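2020-07-13

Still no word on when Flaninia will play again. The last show I had a ticket for was pushed back in June, and the venue emailed to say the ticket stays good for whatever the new date is. I'm holding on to it.

In the meantime they put out a live record, taped on their last tour. It has 10 songs and runs longer than either of the studio albums because they stretch out the slow ones. I've played it most evenings after dinner. The version of "Nukemau" goes on for 9 minutes and the drums don't come in until the halfway point. I liked the studio take fine, but this is the one I'll go back to.

The sound is a little thin on side one. The bass comes up after that — I don't know if they changed rooms or just mixed it differently, and the sleeve doesn't say. Two songs fade out when they should have let the crowd run. The cover of the old Ó Ceallaigh tune is the only one I skip.
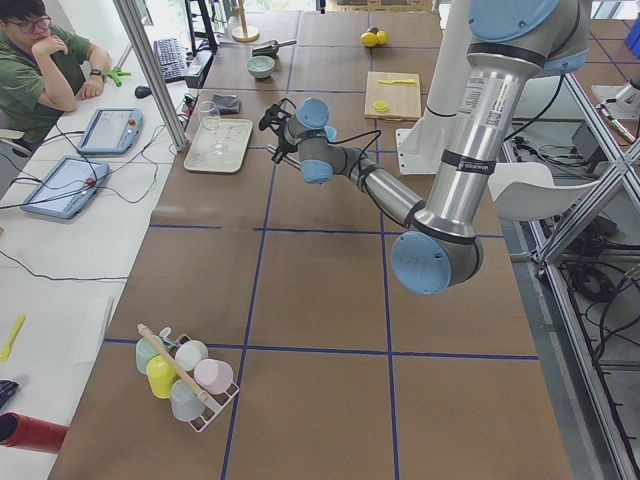
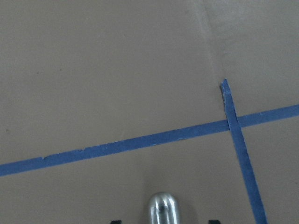 I ordered the vinyl from Fiser, the small label that has handled all their stuff. It was $28 with shipping and took eight days to get here. One corner of the sleeve was bent but the record plays clean. They have a cassette too, which I don't need, and a shirt in a green I would never wear.

If you only know the singles, start with side two. The opener there is a new song, not on any album yet, and they play it faster than anything else in the set. I've read that a studio version is planned for the next record. No date on that either.

Next post will probably be the box of used 45s I still haven't sorted.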